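租房和小户型的防潮、收纳与小修小补

雨季一到，老小区低楼层的屋子最先出问题：墙角返潮，柜子里有霉味，卫生间的门关不严。下面这些办法适合租来的房子和面积不大的自住房，多数不用打孔，也不用请师傅。

一、先找潮气从哪里来

墙面发潮有几种情况，处理方法不同。剪一块保鲜膜，四边用胶带封严贴在墙上，第二天再看。水珠在膜的里侧，潮气是从墙体里出来的；水珠在外侧，是屋里空气太湿，遇到冷墙结了露。

墙体渗水归房东或物业管，租客拍照留底，写清楚位置，发文字消息报修，不要只打电话。自己在表面刷防水漆没有用，过几个月照样鼓包。

结露可以自己处理。床和衣柜离外墙留一拳的距离，做饭洗澡时开排风，洗完澡后门窗不要马上全打开，先让排风扇把湿气抽走，再开门。

二、墙上的霉斑

霉斑面积小，用稀释的含氯漂白水擦。比例按瓶身说明来，开窗，戴手套和口罩。漂白水不能和洁厕灵混用，也不要在同一天先后用在同一个地方。

先用湿布轻轻按，不要干刷，干刷会把霉孢子扬得到处都是。擦完等墙面干透，再决定要不要补漆。彩色乳胶漆会被漂白，先在柜子后面试一小块。

壁纸后面发霉的，擦表面解决不了，要揭开处理。租房的话先问房东。

三、衣柜和床底

除湿盒放在柜子最下层，一格一个，积水到线就换。挂式的不要贴着真丝和皮衣，漏液会留下洗不掉的印子。

床底收纳选带轮子的扁箱，定期拉出来擦一遍地面。换季衣服收进去之前要彻底晾干，摸着凉的就还不够干。真空袋适合棉被和化纤衣物，羽绒服压久了不容易蓬起来，最好挂着放。

柜门关不严，多半是铰链松了。打开门，铰链上靠近柜体的螺丝管前后，靠近门板的螺丝管左右，每次拧半圈，关上看看再拧。螺丝孔已经滑丝的，把牙签蘸白胶塞满孔，折断露出的部分，等胶干了再上螺丝。

四、桌面和木家具

木桌怕的是水渍久留和局部受热。杯子下面垫杯垫，刚离火的锅用架空的锅垫，薄布垫不住热。

平时用拧干的软布顺着木纹擦，再用干布收一遍。多功能清洁剂和酒精湿巾会伤漆面，擦几次看不出来，时间长了会发雾。

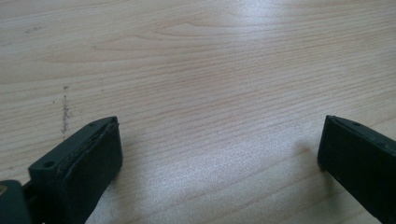 已经有白色水圈的，先放一两天，有些会自己退掉。没退的，盖一块干净棉布，用吹风机低档隔着布吹，吹一会儿摸一摸，觉得烫就停。黑色的印子说明水已经进到木头里，吹没有用，只能打磨重做。

浅划痕可以用同色的家具蜡棒填，填完用塑料卡片刮平。打磨要看桌面是实木还是贴皮，贴皮很薄，砂纸几下就能磨穿。实木先用600目轻磨，再用800目，最后1000目收光，每换一种都要把粉擦干净。拿不准是什么材质，就不要磨，看看桌板的侧面和底面，木纹能从面上连到侧边的，多半是实木。

五、卫生间和厨房的密封胶

胶条发黑有两种，表面的能擦掉，长进胶里的擦不掉。把厨房纸搓成条，浸除霉剂贴在胶上，外面盖一层保鲜膜，过几个小时揭掉冲净。还是黑的，就换胶。

换胶的顺序：
用美工刀沿上下两边各划一刀，把旧胶整条拉出来；
残胶用塑料刮板刮，别用金属刮台面；
酒精擦一遍，晾干；
缝的两侧贴美纹纸；
从一头打到另一头，中间尽量不停；
手指蘸一点洗洁精水抹平，趁胶没结皮撕掉美纹纸。

打完一天一夜不要碰水。买胶要买标明防霉的中性硅酮胶，酸性胶有刺鼻的醋味，会腐蚀镜子背面的镀层和部分石材。我家厨房用的是Sillar的一款，半透明的，管子上注明了中性。五金店拆散卖的便宜胶没有日期，不建议买。

六、门和窗

门底蹭地，先查合页。最上面那片合页的螺丝松了，门就会往下坠，把螺丝换成长一点的通常就好。只有雨季才蹭的，是木门吸潮胀了，不要急着刨，天干以后缝会变大，到时候关不严更麻烦。可以先在蹭的地方擦一点蜡烛。

铝合金窗漏风，看毛条。毛条用久了会倒伏，从窗扇的槽里抽出来，剪一段带去店里比对，宽度和高度都要一致。Akia和Jayawardena两家的毛条我都用过，前者绒密，后者底板硬一些，好穿，差别不大。

窗轨下面有排水孔，常被灰堵死，下大雨水就往屋里倒灌。用旧牙刷和一根细铁丝通开，倒半杯水试试，能流走就可以。

七、不打孔的挂钩和置物架

粘钩掉下来，大多是墙面没弄干净或者挂得太早。瓷砖和玻璃用酒精擦过，贴好压紧，一整天以后再挂东西。乳胶漆墙不适合粘重物，撕的时候会连漆皮一起下来。

拆粘钩先用吹风机吹热，再用牙线贴着墙来回锯，剩下的胶用手指搓成团。顶天立地的伸缩杆架比较稳，要顶在实心楼板上，不能顶在吊顶上。我那套Sostutero的架子共4层，最下面放米和油，上面放轻的，重物放高了会晃。

八、退租前

入住时拍的照片找出来，逐间对照。钉眼用补墙膏填，干了会缩，要填两遍，再用细砂纸磨平。墙漆颜色对不上时，只补钉眼那一点，不要刷成一大块，越刷越显眼。

水表、电表、燃气表的读数当面拍下来，钥匙数量写进交接单。换下来的原装灯具、花洒、门锁不要扔，装回去再走，自己买的带走。

冰箱提前一天断电化霜，门开着晾，下面垫旧毛巾。洗衣机把排水过滤器拧开放掉余水，拧之前在下面放一个浅盘。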